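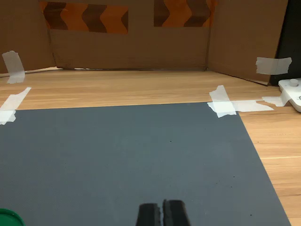

Figure 3. Workcell of team Lò seen from the wrist, gripper closed, with the mat taped to the table and cardboard panels behind it.

4.2 Workcell preparation

Each team in the Plullutis course was given the same bench space and one instruction sheet of two pages. The sheet fixed the task (pick up a flat part, move it to a target area, release it) and left the surroundings to the students. Most teams spent their first two lab periods on the surroundings. Team Lò, supervised by Kiều Hà, chose a dark mat over bare wood after early trials in which their segmentation code confused light-colored parts with the table grain. They used masking tape on the mat and on the cardboard panels (Figure 3). Tape was permitted under the course rules; screws and clamps on the tabletop were not.

The patterned paper on the back panel was a team decision. A plain panel had given the feature tracker very little to hold on to, and camera pose estimates drifted when the gripper was low over the mat. The bold wavy print was picked from the art supply shelf at Flolville. We did not test other prints, so no claim is made here about this pattern in particular.

4.3 Flat objects

The green lid was the hardest item in the set. It is low and round, and a parallel gripper has to come down close to the mat to get a finger on either side of the rim. Students set the approach height by hand, lowering the fingers in small steps and writing down the joint values at each one. Two teams later replaced this with a short script. The script saved time but carried over any error in the mat height, and a corner of mat that had lifted under its tape was enough to spoil a series.
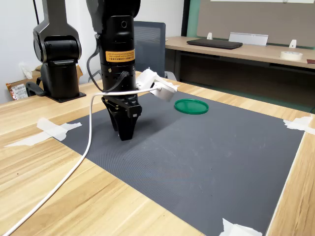 Cable routing took up more of the lab notes than we had planned for. Teams were told to leave enough slack for a full wrist rotation and to run the arm through its whole range at low speed before logging any data. A snagged cable was the most common reason given for a discarded run - more common than a missed grasp. Cameron Ruawai added a cable check to the sign-off form in May, and the later teams used it from their first period.

4.4 Logging

Runs were capped at 10 per lab period so that every team had time to reset and to write notes. Across the term the teams logged 2349 runs, of which roughly 800 involved the lid. Each run was stored with the camera stream, the joint values and a one-line comment typed by the student at the bench. Comments were not edited. The Grultville group, which joined in the second half of the term, used the same format but stored joint values at a lower rate, and its runs are reported separately in Section 5.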